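Utano Energy Chews – Frequently Asked Questions

Last updated 27th February

These are the questions our customers send in most often. If yours is not covered, use the contact form and include your order number if you have one.

ABOUT THE CHEWS

What are Utano chews?

Utano chews are soft, fruit-flavored squares made for use before and during long exercise. Each one gives you carbohydrate in a form that is easy to carry and easy to eat while moving. They are made by Prultwood at our plant in Plandorthorpe.

How many chews are in a pouch?

Each pouch holds 4 chews. A pouch is one serving.

How much carbohydrate is in a serving?

The full nutrition panel is printed on the back of every pouch and shown on each product page. It can differ a little from one flavor to another, so please check the flavor you plan to use.

Which flavors do you make?

The regular line is Lemon, Sour Cherry, Blackcurrant and Plain. Plain has no added flavoring and tastes mildly sweet. We also make a Salted Lime chew in the warmer months. It goes on sale in March and stays on the site until the season's stock is sold.

Do the chews contain caffeine?

Only the Cabrera range contains caffeine. Cabrera pouches have a black stripe across the top and the word "caffeine" on the front. The regular Utano line has none.

Who should not use the Cabrera range?

Cabrera chews are not meant for children, for anyone who is pregnant or nursing, or for people who have been told to limit caffeine. If you take medication or have a heart condition, talk to your doctor first. Count the coffee, tea and soft drinks you have on the same day toward your total.

USING THEM

When should I eat them?

Most people have one pouch shortly before they start and then eat more at regular points along the way. For workouts under an hour you may not need anything except water. For longer rides and runs, start early. It is hard to catch up once you are already low.

How many can I eat in an hour?

Up to 2 pouches an hour suits most adults on a long effort. Some trained athletes take more, but they have usually built up to it over many weeks. Begin with one and see how your stomach handles it.

Do I need to drink water with them?

Yes. Take a few good swallows of water with each pouch. Eating the chews dry can leave you with a heavy feeling in the stomach, and the same goes for washing them down with a strong sports drink. If your bottle already has a carbohydrate mix in it, count that toward what you take in for the hour.

Can I try them for the first time on race day?

We don't recommend it. Try any new food in training first, at something close to race effort. A chew that sits fine on an easy ride may feel different at full pace.

Will they replace the salt I lose in sweat?

Partly. Every chew has some sodium, and Salted Lime has the most. Heavy sweaters in hot weather will probably need another source as well, such as an electrolyte drink.

Can children eat them?

The regular line is food and contains nothing unsuitable for older children playing sports. They are sticky and firm when cold, so we don't suggest them for children under five. For most youth practices, a normal snack and water will do the job.

INGREDIENTS AND DIET

Are they vegan?

Yes, all flavors. We set the chews with pectin and do not use gelatin. The outside is finished with a plant wax that keeps them from sticking together.

Are they gluten free?

There are no gluten ingredients in any of our recipes. Each batch is tested before it leaves the plant.

What about nuts, milk and soy?

None of these are in the chews. Our oat bars are made in the same building, on a separate line, and some of those contain almonds. The allergy statement on the pouch says this too. If your allergy is severe, please read that statement before you buy.

Do you use artificial colors?

No. The red and purple chews get their color from fruit and vegetable juice. Shades vary from batch to batch – a paler Sour Cherry is normal and tastes the same.

Are the chews all right for people with diabetes?

They contain fast-acting sugars, and we can't give medical advice on using them. Please ask your doctor or diabetes care team.

Are they bad for my teeth?

Any sugary food eaten often over several hours is hard on teeth. Rinse your mouth with water after each pouch and brush when you get home.

ORDERS AND SHIPPING
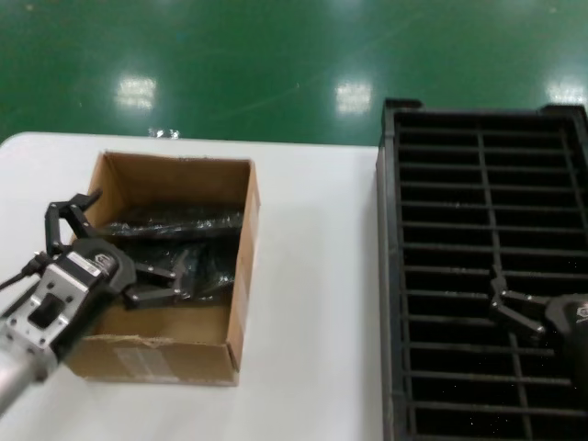

When will my order ship?

Orders placed before noon ship the same working day. Orders placed later go out on the next one. You will get an email with a tracking link once the carrier has scanned your parcel. The link may show no movement until the following morning.

What does shipping cost?

The price is worked out at checkout from your zip code and the weight of the order. You will see it before you pay. Subscription orders ship free.

Can I change or cancel an order?

You can do both from your account page as long as the status reads "Received." When it changes to "Packing" we can no longer edit it. In that case, wait for the parcel and send it back under the returns policy below.

Do you ship outside the United States?

We ship to Canada. We don't ship to other countries at this time. Duties and taxes for Canadian orders are collected at checkout, so there should be nothing more to pay at the door.

Can I mix flavors in one box?

Yes. Choose "Build a Box" on the shop page and pick any flavors you like, including Cabrera. The price is the same as for a single-flavor box of the same size, apart from the Cabrera pouches, which cost a little more each.

How does a subscription work?

Pick your box and how often you want it. We charge your card on the day each box ships and send a reminder by email before that. You can skip a delivery, change flavors or stop at any time from your account. There is no minimum number of boxes.

Something is missing from my order. What should I do?

Check the packing slip first. Larger orders sometimes travel as two parcels with separate tracking numbers. If the slip says everything was in one parcel and you are still short, write to us within 93 days of the order date and we will send the missing items or refund them.

RETURNS AND STORAGE

What is the returns policy?

Unopened pouches can be returned within 93 days of the order date for a full refund of the product price. Return postage is paid by the customer unless we made the mistake. Opened pouches can't be returned, but if something is wrong with them, tell us and we will sort it out.

How long do refunds take?

We process refunds within five working days of getting the parcel. Your bank may need a few more days to show it.

How should I store the chews?

Keep them in a cool, dry place out of direct sun. A kitchen cupboard is fine. Don't leave them in a car in summer. They soften in heat and may melt into one piece. They are still safe to eat after that, and most of the time they firm up again overnight.

Can I freeze them?

You can, but there is no need to, and they become too hard to bite. In winter, carry them in an inside pocket – they chew better when they are warm.

There is white powder on my chews. Have they gone bad?

Usually not. It is sugar that has come to the surface, which happens when the temperature goes up and down. If you see fuzzy spots, or if the pouch was not sealed when you got it, don't eat them. Send us a photo and the batch code.

Where do I find the batch code?

It is printed beside the best-by date on the back of the pouch, near the bottom seal.

Can the pouches be recycled?

Pouches can't go in most curbside bins. Some grocery stores take soft plastic, so check with yours. Shipping cartons go in with regular cardboard.

CLUBS, EVENTS AND STORES

Do you offer club pricing?

Yes. Running, cycling, rowing and triathlon clubs can apply for a club code through the form on the Clubs page. The code works for all members and can be used with Build a Box. It can't be combined with a subscription.

Will you supply our race?

We support a limited number of events each year. Tell us the date, the distance and the number of entries. Please write at least three months ahead. We answer every request, including the ones we have to turn down.

Can I buy Utano in a store?

A number of running and bike stores carry the regular line. Type your zip code into the store finder to see those near you. Cabrera is sold online only for now.

I own a store and would like to stock the chews.

Use the wholesale form and choose "New account." The price list and minimum order are sent by reply.

CONTACT

How do I reach you?

The contact form is the quickest way, and messages are answered on working days. You can also write to Prultwood, P.O. Box 1777, Plandorthorpe. Please don't send returns to the P.O. box. The returns address is printed on your packing slip.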